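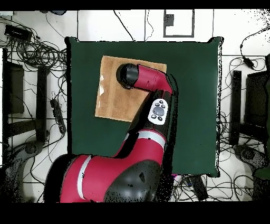 4.2 Storage and Rendering of Block Attributes

Block editors for content management systems store a page as a sequence of typed blocks, each with its own attributes. In most systems the attributes are written into the page body as serialized text, next to the markup that the block produced when the page was last saved. We refer to this as static storage. The alternative, dynamic storage, keeps only the attributes and builds the markup on each request.

Static storage is fast to serve but sensitive to plugin updates. When a new release changes the markup of a block, the saved markup no longer matches what the block's save function returns, and the editor marks the block as invalid. The page still displays for visitors. The author, however, must convert or repair the block before editing it again. Plugins usually ship deprecation handlers that recognize older markup, but each handler covers a single earlier form, and the list grows with every release that touches the output.

We compared the two approaches using Trovum, a test site generator, and Skyrme, a block library written for this study. Trovum produced 3,000 pages, each holding a mix of text, gallery and slider blocks. Skyrme was then taken through 20 successive releases. Every release changed at least one attribute name, default value or wrapper element. Pages were opened in a headless editor after each release, and the validation result was logged for every block. Deprecation handlers were enabled in one run and disabled in the other.

Figure 3 gives the share of invalid blocks by release for both runs. With handlers disabled, slider blocks failed first, as their markup contains nested wrappers that depend on the number of slides. Text blocks were the least affected. With handlers enabled, the remaining failures came from pages that had skipped several releases and contained attributes renamed more than once. A handler that maps one old name to the current name does not cover the names in between.

Figure 3. Share of invalid blocks after each release of Skyrme, static storage, with and without deprecation handlers.

Dynamic storage produced no validation failures in either run, as there is no saved markup to compare. Its cost appears at request time. On the Gokdale server configuration, which has no page cache, rendering time grew with the number of gallery blocks on the page. On Skorerard, where full pages are cached, the difference was limited to the first request after an edit.

Two limits apply to these results. The generated pages contain no hand-edited markup, a common source of invalid blocks on live sites. The releases were also applied in strict order, and rollback to an earlier version was not tested. Section 4.3 describes a mixed scheme in which only blocks with nested wrappers are rendered on request.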